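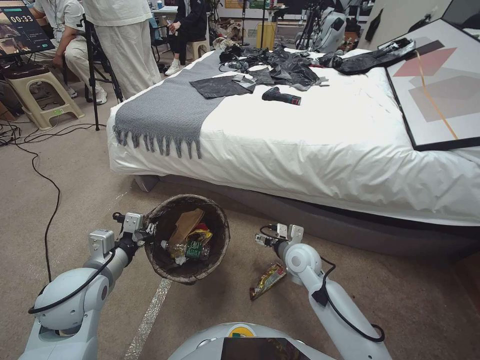
¿Por dónde se empieza a recoger un dormitorio? Por el suelo, y con la papelera al lado.

Buenas tardes a todos, y gracias a Ineke Koster por invitarme otra vez a Prurholm (la última vez hablé de armarios y me pasé 20 minutos, hoy prometo portarme bien). Vengo a hablar de lo pequeño: el envoltorio, la botella, la bolsa de papel arrugada que una jura que va a tirar luego.

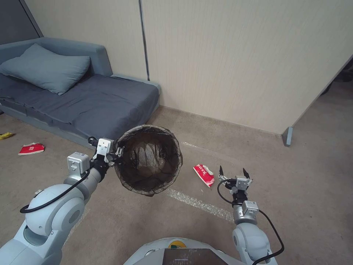
Cuaderno Gullolell, núm. 2, pág. 100

Pausa. Preguntar quién tiene papelera en el dormitorio y dejar que se rían un poco.

A mí me gustan redondas y ligeras, de las que se cogen por el borde y se llevan hasta donde está el papelito. Sobre la moqueta beige un envoltorio rojo se ve enseguida, ¡qué suerte!, pero los trocitos claros se esconden que da gusto, así que hay que agacharse. 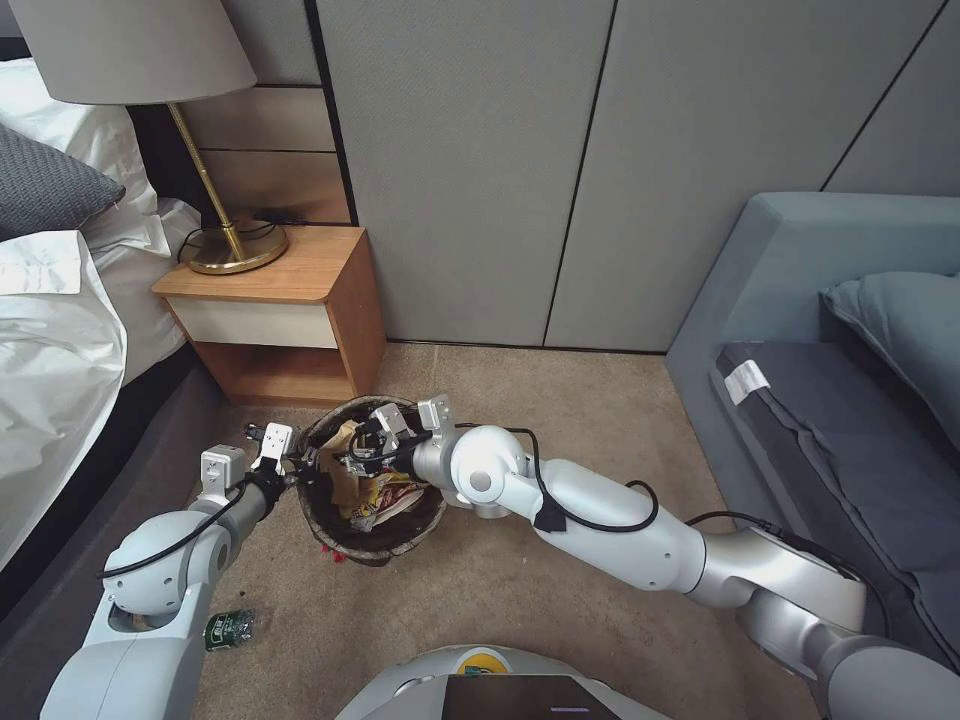 La papelera, junto a la mesilla.

Contar lo de mi tía y la botella bajo la cama, si vamos bien de hora. Recordar que el plástico va aparte, y que una bolsa de papel de pie ocupa media papelera: mejor doblarla. Luego, turno de preguntas y café en la sala Bosman.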